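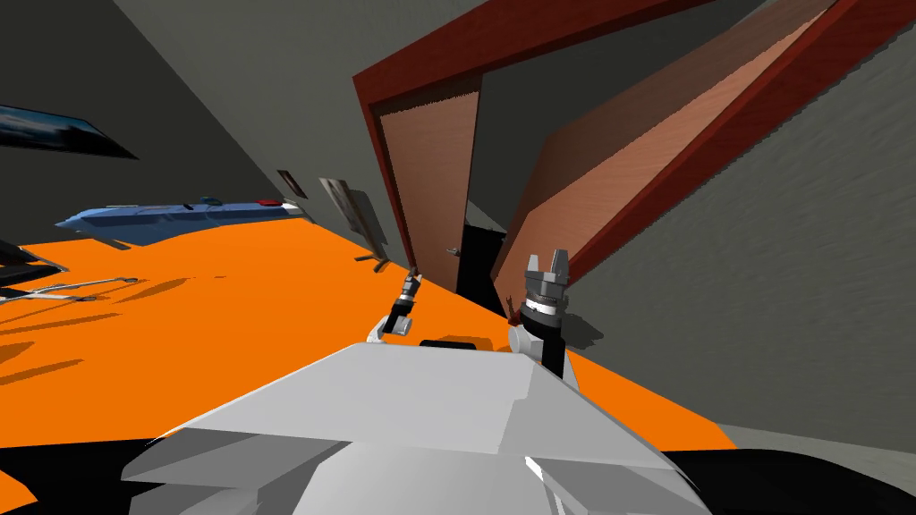 Fig. 5. Simulator view at start-up: both arms forward, double doors ahead.

5. Door test in the simulator

Do this section before you power the real arms. Irén Kovács wrote the Gonow scene for our shop build, and it loads cleanly. I would still not take a clean run in it as proof of much. Simulated hinges are kinder than the ones on your wall.

1. Open the Gonow scene and wait for both arms to report ready.
2. Set the speed limit to 15 percent. The default of 200 is a typo that has outlived two releases.
3. Check the horizon. If the room leans, compare the camera roll value with your mount setting before touching anything else.
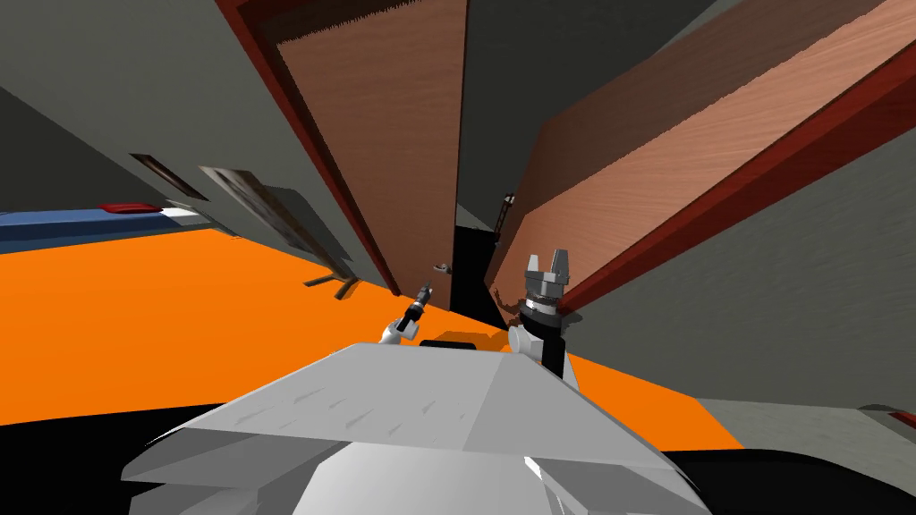 Fig. 6. Right gripper open, in front of the red door frame. Handle on the left door.

4. Jog the right arm in small steps. Stop if the forearm comes near the body shell.
5. Open the fingers fully and save the pose as slot 34.

CAUTION: The collision check ignores the fingertips. The log will say "clear" either way.

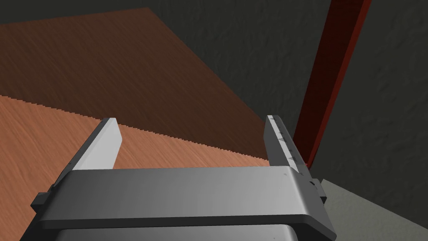 6. Close the fingers on nothing and read the grip value. Anything over 2000 means the zero is off; repeat step 5.

Note: Monique Roussel gets steady grip values with the Marchal driver. I have not, on two machines. Write down which driver you used.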